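Kuvine Veterans' Association
Minutes of the regular meeting, 22 Feb 2019

In the chair: Bijan Kermani
Minutes: Gilles Lefèvre

The meeting opened once the urn had finished making its noise. The January minutes were approved after the word "shouting" was changed to "discussion."

1. Reunion of the Signal Company

The July reunion will go ahead at the Kokholm Hotel. The hotel wants a deposit of $2000 and has offered us the Lakeview Room, which those who were there last time will remember has no view of the lake. Bijan has asked for the Garden Room instead and has been told it is promised to a wedding. He will ask again in case the couple has second thoughts.

A motion to pay the deposit was carried. A motion to pay it in two parts was carried after it, and the secretary was asked to work out which one counts. He says the second.

There was a long exchange on whether the dinner should have a speaker. The last one spoke on the supply of field telephones and was still on the first winter when dessert came out. Agreed: there will be a speaker, he will be given twenty minutes, and someone he is afraid of will sit next to him.

2. Company history

Mr. Hsiao reported that the typing of the unit diaries has reached page 200. The handwriting improves from here on, as the clerk was replaced. The diaries mention a truck, number 3826, on nearly every page, mostly stuck in something. Members who drove it, pushed it or signed for it are asked to write down what they remember and send it to him before the reunion. He would like dates. He'll take seasons.
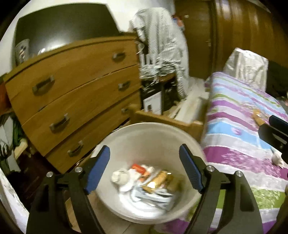
Mr. Hsiao also asked for a ruling on the matter of the river crossing, of which he now has two accounts that can't both be right. Each account has its supporters and both sets were present. The chair ruled that both versions be printed, on facing pages, in the same size of type. This was accepted with poor grace on all sides.

3. Memorial bench

Eteron Stoneworks has sent back the proof of the plaque. "Battalion" now has the correct number of Ts. "Remembrance" has picked up an extra M. Gilles will return the proof with the correction in capital letters, as the polite version was overlooked.

The town has approved the spot near the post office. The request to have the bench face away from the parking lot is still with them.

4. Benefits advice

The county service officer will take appointments in the back office again next month. Members should bring their discharge papers. A library card won't do, whatever was said at the last meeting.

5. Other business

The complaint about the coffee was heard. It was noted that the person complaining has never made it. He is down to make it next time.

Meeting closed at 8:40 p.m. The argument about the river crossing continued in the parking lot and isn't minuted.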